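Fanzines et petites revues > Fabrication, papier, tirage

Sujet : Passer de l'agrafe au dos carré collé, ça vaut le coup ?

marge_perdue
Bonjour à tous. On sort une petite revue de randonnée, Herel, depuis quelques années. Jusqu'ici 44 pages agrafées, couverture en 250 g. Pour le prochain numéro on a trop de textes et on hésite à passer en dos carré collé. L'imprimeur habituel ne le fait pas, il faudrait aller chez Walico. Le devis est nettement plus cher à l'exemplaire et ils demandent les fichiers trois semaines avant. On en a discuté en réunion dimanche 11 août 2024 sans arriver à se mettre d'accord. La moitié de l'équipe trouve que l'agrafe fait bulletin paroissial, l'autre moitié que c'est très bien comme ça.

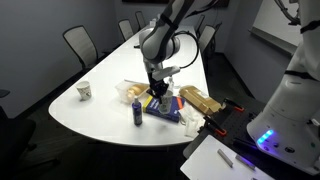 Chez nous le texte commence juste sous le folio, sur deux colonnes, corps 9,5. Si on passe au dos carré il faudra revoir toutes les marges intérieures, et c'est surtout ça qui me fait peur. Le gabarit a été monté par quelqu'un qui est parti et je ne le maîtrise qu'à moitié.

colophon62
Les marges, c'est une soirée de travail si le gabarit est propre. Tu ajoutes 5 ou 6 mm côté dos sur les pages maîtresses et tu regardes ce qui déborde. S'il n'est pas propre, refais-le de zéro, tu gagneras du temps sur les numéros suivants.
Par contre en dessous de 60 pages je ne vois pas l'intérêt du dos carré. Le dos est trop mince pour y mettre un titre lisible et il casse vite.

brochure_lente
Pas d'accord avec colophon62. On fait du dos carré à 52 pages sur un bouffant 90 g, le dos tient et le titre se lit. Tout dépend du papier. Avec un couché de 80 g, oui, c'est ridicule.
Et en librairie ça change tout. L'agrafé, ils le mettent à plat sur un coin de comptoir, il disparaît sous les autres au bout de deux jours. Le dos carré va en rayon.

colophon62
Combien de librairies pour une revue de randonnée locale ? S'ils en vendent les trois quarts par abonnement, l'argument du rayon ne pèse pas lourd. Et en envoi postal, l'agrafé passe souvent dans la tranche de poids du dessous. Fais peser un exemplaire blanc avant de signer quoi que ce soit.

marge_perdue
Surtout des abonnés, en effet. Huit points de vente, dont deux offices de tourisme. Je n'avais pas pensé au poids, merci. Je demande une maquette en blanc à Walico.

tirage_a_part
J'ai travaillé avec Walico pour deux numéros de Jendircombe. Impression correcte, noirs un peu bouchés. La colle, en revanche, a lâché sur une partie du premier tirage, ceux qui avaient passé l'été dans une voiture. Ils ont refait sans discuter, mais on a perdu un mois. Demande de la colle PUR et pas de la hotmelt ordinaire. C'est un supplément à négocier. 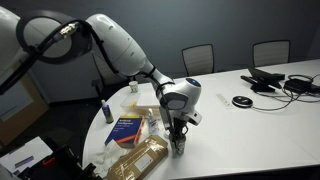 Pour le dos carré, le problème principal reste les images en double page. Avec des agrafes le cahier s'ouvre presque à plat, avec de la colle on perd facilement un centimètre dans le pli. Sur une photo de paysage le lecteur ne voit rien, il manque un bout de prairie. Prenez maintenant un sujet comme celui-ci, un gros bras blanc qui part d'en haut à gauche et descend vers une table : si le pli tombe sur le câble noir qui le longe, la ligne est cassée et on ne voit plus que ça. J'ai fini par tout caler sur la page de gauche et passer le texte en face. Chez vous, avec des cartes de sentiers, ce sera pire.

marge_perdue
Les cartes, justement. On en a une en double page à chaque numéro et les gens l'emportent en marchant. Une carte qui ne s'ouvre pas à plat, on va recevoir du courrier.

brochure_lente
Alors carte volante glissée dedans, ou encart plié. Ça se fait très bien, et les lecteurs n'abîment pas la revue en la traînant sous la pluie.

colophon62
Et les encarts tombent à la poste ou en rayon, et on t'écrit pour en réclamer un autre. Je l'ai fait pendant deux ans, j'ai arrêté.

brochure_lente
Avec une mise sous film, non.

colophon62
Avec une mise sous film tu payes la mise sous film.

papier_harms
Troisième possibilité : rester en agrafé et monter à 56 ou 60 pages avec un intérieur plus fin. On est sur du Harms 80 g depuis juin, ça reste opaque et le cahier ne bâille pas trop. Au-delà il y a de la chasse, les pages du milieu dépassent et la rogne mange la marge extérieure. Il faut que l'imprimeur compense à l'imposition, posez-lui la question.

marge_perdue
Ça nous ferait 12 ou 16 pages de plus sans changer d'imprimeur. Je vais demander les deux devis et peser les deux maquettes. Merci aussi pour la remarque sur la colle, ce n'était précisé nulle part dans le leur.

tirage_a_part
Si c'est pas écrit, c'est de la hotmelt.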